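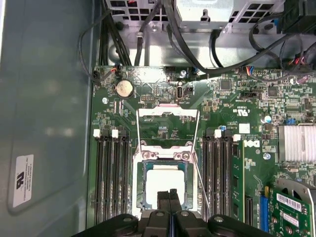
*Bench 4, processor station: gripper over the open socket.*

## Open day at the Skarnero workshop: comments

**capucine_royer** (moderator)
Members who attended the open day on 2026-06-05 are invited to record their observations in this thread. The processor station drew the most questions, and remarks on it would be especially welcome. Slides from the morning talk will follow.

Capucine Royer, Wostus Members' Forum

**nyanda_bench**
I attended the 11 o'clock session. The choice of a complete desktop machine, with the board still in its chassis, was a sound one. Cables run across the top of the board and the memory slots stand close on both sides of the socket. A bare board on a mat would have told us very little.

**tpell**
I must disagree in part. The retention frame was already open when our group arrived. Opening the load lever is the harder task, and visitors should have been shown it.

**nyanda_bench**
The programme listed lever work under the afternoon session. I accept that the notice at the door did not say so.

**zallow_reader**
Could the organisers confirm whether the February handout, item 3294, still applies? It gives a limit of six visitors per bench. Our group was larger and those at the back saw little.

**capucine_royer** (moderator)
The limit still applies. I have passed the point to Skarnero and will post their reply in this thread.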